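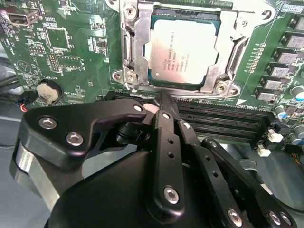
What does a motherboard do?

A motherboard connects the parts of a computer so they can share power and pass messages to each other.

Every computer has one, even a phone or a game console, though it may be very small. The motherboard is a flat board with thin metal paths running through it. The paths work like roads, and electric signals travel along them.

The processor

The processor does the computer's math and follows its instructions. On this green board it has a silver top and sits inside a metal socket frame. The curved lever on the left side of the frame is for loading the processor. Faint letters on the top say Intel Xeon.

The memory slots

The long black slots under the processor are for memory. Memory holds the things a computer is working on right now. When the power goes off, this kind of memory forgets them. Look closely and you will see rows of tiny metal teeth in the slots. They touch the edge of a memory stick when it is pushed in.

The battery

The round silver battery looks like a coin. A battery like this keeps the computer's clock going when the computer is unplugged.

The power parts

Six square parts with silver tops are lined up on the right side. They are called chokes. Chokes help keep the flow of electricity smooth.

The white words

White letters are printed on the board to label its parts. One label says BATTERY. Another says HDD TYPE. HDD is short for hard disk drive, a place where files are stored.

Words to know

Signal: a message sent with electricity
Slot: a long, narrow opening that a part fits into
Socket: the place where a processor sits

Last updated May 12, 2023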